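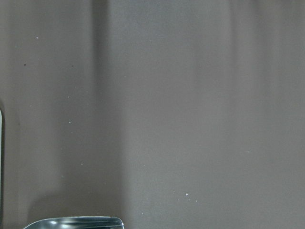
Stela Jitaru wrote after the last class that she had wiped her hallway twice with a damp cloth and it looked worse each time, and she asked whether matte surfaces should be cleaned at all. They should, but less often than glossy ones and with less water.

# Unit 8: Matte surfaces, dust and side light

Room Care and Finishes, evening course, Distcombe
Handout for March 9, 2026

## 1. What matte means

A glossy surface sends most of the light back in one direction. A matte surface scatters it. The scattering hides small dents and roller marks, so matte finishes are often chosen for older rooms.

The surface is slightly rough at a scale you can't see from a normal distance. Dust settles into it, and so does grease from hands. When you rub one spot hard you flatten the roughness there and the spot starts to shine. Painters call this burnishing. It can't be washed off.

Stela's hallway may be burnished, or it may have a film of detergent on it. Check for detergent first: wipe a hand-sized patch with plain water on a clean white cloth, blot, and let it dry overnight.

## 2. Grays that aren't quite gray

Many dusty grays carry a second color. A gray-mauve has a little brown and purple in it. By a north window it can look like plain gray, and under a warm bulb the brown comes up.

This matters for two jobs:

- **Touching up.** Compare the sample card with the surface in daylight and again under the lamp that is normally used in the room. Write down both results.
- **Judging dirt.** A mid-toned gray hides an even layer of dust for a long time. Specks show sooner, if you get close enough. Look from a hand's width away before deciding that a surface is clean.

## 3. Light bands and dark bands

A surface in one even color rarely looks even. Soft vertical bands of light and shade can come from several causes:

- a shadow from something standing nearby
- a shallow fold or recess
- a second light source that reaches only part of the surface
- a finish that was put on unevenly

Sort these out before you clean or paint. Move the lamp. If the band moves, it is a shadow and needs no work. If it stays, run the back of your fingers across it and feel for a change in level. If it stays and feels flat, suspect the finish or an old cleaning mark.

Soft edges usually mean that the thing casting the shadow is some distance away, or that the light source is large. A hard edge means a small lamp or an object very close.

Students in the August group marked shadow bands as stains more often than anything else on the practice sheet. Arnaldo Vilela's sheet had five in one corner. He moved the lamp and crossed out four.

## 4. Cleaning order

1. Turn off the overhead light and set one lamp to the side, low.
2. Dust with a dry microfiber cloth or a soft brush, top to bottom. Don't press.
3. Shake the cloth outdoors and go over the surface again with the clean side.
4. Look at it from the side. Mark what is left with small pieces of low-tack tape next to the spot, never on it.
5. Try a dry white eraser sponge on one hidden spot. Stop if you see shine.
6. For grease, use lukewarm water with one drop of dish soap in 300 ml. Wring the cloth until it no longer drips.
7. Blot dry. No circular rubbing.

Steps 5 to 7 apply to painted surfaces only. Bare plaster, paper and untreated fabric stop at step 4.

## 5. Practice for next time

Choose one matte surface at home, at least as wide as your arm is long. Look at it in the morning, in the afternoon and under lamplight. Draw the light and dark bands each time on a plain sheet of paper, with the position of the window and lamp marked. Then dust half of it and leave the other half alone for a week.

Bring the three drawings and the cloth. Put the cloth in a bag.

Duygu Tuncer has the color cards. Return them to her by the end of the next session, including the Plonach set, which is missing its two darkest grays.

## Terms

**Burnishing:** shine caused by rubbing a matte finish.
**Raking light:** light that falls along a surface at a low angle.
**Undertone:** the second color in a gray or white.
**Low-tack tape:** tape with weak glue, sold for masking fresh paint.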